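What we're watching: the Rajput house, from the verandah to the last tap

If you've been on this list for a while you'll know I have a soft spot for shows about where people live. Not the renovation contests with the countdown clocks and the crying (although I've watched plenty of those, sometimes two in a row, with toast). I mean the slower kind, where a camera goes into one house and stays long enough to notice which door sticks.

So you can imagine how I felt when I found Rooms We Kept, a six-part documentary series that turned up on Trilta in March with next to no fanfare. I started it at nine at night, thinking I'd sample the first episode. I went to bed after the third.

The director is Anju Kandpal, whose earlier work was mostly short films for galleries, and you can tell. She isn't in any hurry. Each episode takes a single home and its people, and there's no host walking backwards through the hallway telling you what you're about to see. The first twelve minutes of episode one have almost no talking in them at all. A woman opens the louvres, a kettle goes on, a dog shifts from one patch of sun to the next. I was completely hooked!

The home in that opening episode belongs to the Rajput family, and it's a timber place on stumps that has been added to by three generations, none of whom seem to have asked the one before. There's a verandah that was closed in to make a bedroom, then opened up again, then half closed. The grandfather built a staircase that comes down in the wrong spot, right in front of the laundry, and everybody in the family has a particular sideways step they do at the bottom of it. Kandpal never points this out. She just keeps letting us see people come down those stairs, and by the end of the hour you could pick each of them by their feet.

I loved that. I rewound it to watch the aunt do it with a basket on her hip.

Episode two goes somewhere completely different, to a former cannery that was turned into flats by a co-operative called Zuso. There are 44 households in the building and one shared kitchen on the ground floor, and most of the hour is spent in or near that kitchen. If the words "shared kitchen" make your shoulders go up, stay with it. There are arguments, of course, including a very long one over whether the big freezer should be defrosted by roster or by mood, but there's also a beautiful stretch where one of the older residents teaches a teenager from upstairs to make dumplings, and they hardly speak, and then they hardly speak again the following week, and by the third week she has her own apron on the hook. 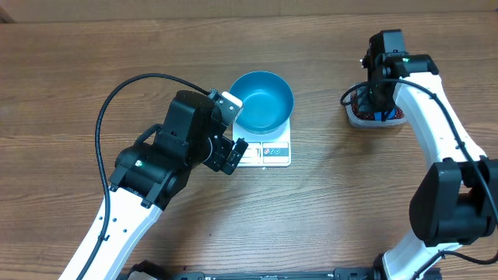
What struck me most, watching these two back to back, is how much of the series is about hands and surfaces. Benches, sills, the arms of chairs, a banister worn to a different colour from the rest. Kandpal has talked about this a little in the short companion film (it's tucked under the extras tab on Trilta, easy to miss). She said she asked every household to show her the thing they touch most often, and that hardly anyone gave the answer she was expecting. One man took her straight to the garden tap.

Episode four was the one my household argued over. It follows a young couple living in a prefab made by a company called Voltusus, all pale panels and hidden cupboards, delivered on the back of two trucks. My partner thought it was the weakest of the lot and a bit cold. I thought it was terrific. You're watching people try to make a home out of a place that has no marks on it yet, and they're so careful at first, coasters everywhere, shoes lined up on the mat. Then the baby arrives between one scene and the next, and the coasters are gone. There's a wonderful shot held for ages on a crayon line that starts near the skirting board and wanders off around a corner. Neither parent mentions it. I cheered.

The music deserves a paragraph of its own. It's mostly a single clarinet, with a bit of piano coming in under the later episodes, and it stays out of the way until you need it. There's no swelling string section to tell you that Grandma matters. The sound recording in general is a treat if you have half-decent speakers or headphones. Rain on four different kinds of roof! I'm serious, listen for it. The tin one in episode five is the best, and it goes on long enough that our cat came in to see what was happening.

A few grumbles, because I can't pretend it's perfect. Episode three, the one on the houseboat, leans pretty heavily on old home video, and the captions for those sections are small and grey and come and go too quickly. I had to pause several times. I also would have liked more from the people who had moved out of these places. The series talks a lot about staying, and there's a cousin in episode five, living in a rental two states away from the house she grew up in, who gets maybe four minutes. She was so funny and so sharp about it that I wanted the whole hour to be hers.

Then there's the finale, which I won't spoil. I'll just say it goes back to all five homes on the same evening, from dusk until the lights go off, and it's the closest I've come to crying at a television since the cricket.

Practical bits, since a few of you always write in and ask. All six episodes are up now and run just under an hour each, apart from the last, which is 128 minutes and really wants to be treated like a film. It's rated PG, for some swearing in the freezer argument. There's an audio described version, and I've been told by a reader who uses it that it's very well done, with enough room left for the quiet parts. You'll need a Trilta subscription, but the trial lasts 14 days and that's plenty of time to get through it at a civilised pace.

If you do watch it, write and tell me which house you'd pick. I've had over 14 replies already from people who got to it ahead of me, and the cannery is winning by a mile, though there's a small and very loud group holding out for the houseboat. I'm with the Rajputs, bad staircase and all.

Next issue I'll finally get to the lighthouse series so many of you have been recommending, plus a couple of radio documentaries for the long drive. Send me anything I've missed.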